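Ilbridge Neighbors Help Board
Home repair and furniture

Long table wobbles on one end only, tried felt pads

Posted by Saqib Awan in January
3 comments | 13 shares

I bought a secondhand table from a seller in Sernlow. It is long and narrow and I use it for sorting paperwork and sometimes for meals. One end is solid. The other end rocks if you lean on it, and it has gotten worse since I moved it from the front room to the back room.

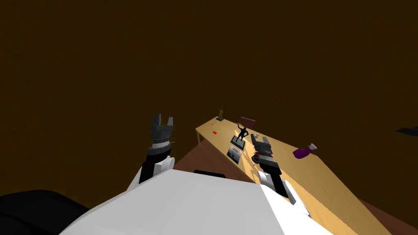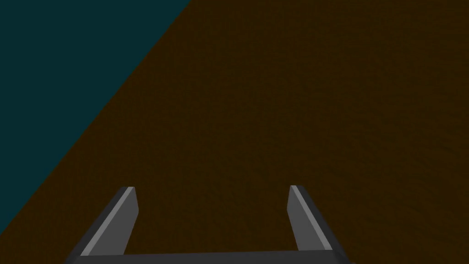 So far I have put felt pads under the two legs at the bad end. That helped for a week, then the rocking came back. I also tightened every bolt I could reach. The legs attach with one bolt each through a metal corner bracket, and one of those bolts keeps turning and never gets tight. The table is 52 inches long if that matters. I don't want to glue anything because I may have to take the legs off to get it through the door again. Is it the floor, the leg or the bolt, and what should I do first?

Siriporn Thongdee
9:40 a.m.

Check the floor before you do anything else. Turn the table end for end so the bad legs stand where the good ones were. If the wobble stays in the same spot in the room, it's the floor. If it moves with the table, it's the table.

From what you wrote I would bet on the bolt. A bolt that keeps turning usually means the threaded insert in the wood has stripped out. Tightening it more will only make the hole bigger. Lay the table on its side on a blanket, take that leg off and look at the hole. If the insert comes out with the bolt, you've found it.

To fix it without gluing the leg itself, buy an insert one size larger, drill the hole to match and screw the new one in. A little wood glue around the outside of the insert is fine. The bolt still comes out, so you can still remove the leg. Let it dry overnight. I did this on a desk and it has held up through two moves. Clerley Hardware sells the inserts loose, and you only need one, so don't let them sell you the box of 40.

Put the felt pads back on at the end. Pads are good for small gaps but they squash down, and I think that's why yours stopped working.

Yavuz Çınar
12:15 p.m.

fold up some cardboard and stick it under the leg. mine has been like that for years

Montri Noiphan
6:05 p.m.

I agree with Siriporn about the insert. Two things to add.

Look at the corner bracket while you have the leg off. If it is bent, the leg will lean even with a good bolt. You can flatten a thin bracket in a vise, but a new one is cheap.

Also, don't drag the table when you move it. Dragging pushes sideways on the legs and that could be how the hole wore out. Get a second person and lift it. If the floor does turn out to be uneven, screw-in leveling feet work much better than pads and you can adjust them by hand.

Saqib Awan replied: Turned it around and the wobble moved with the table. Will take the leg off this weekend.

Contact | Copyright Ilbridge Neighbors Help Board | Back to top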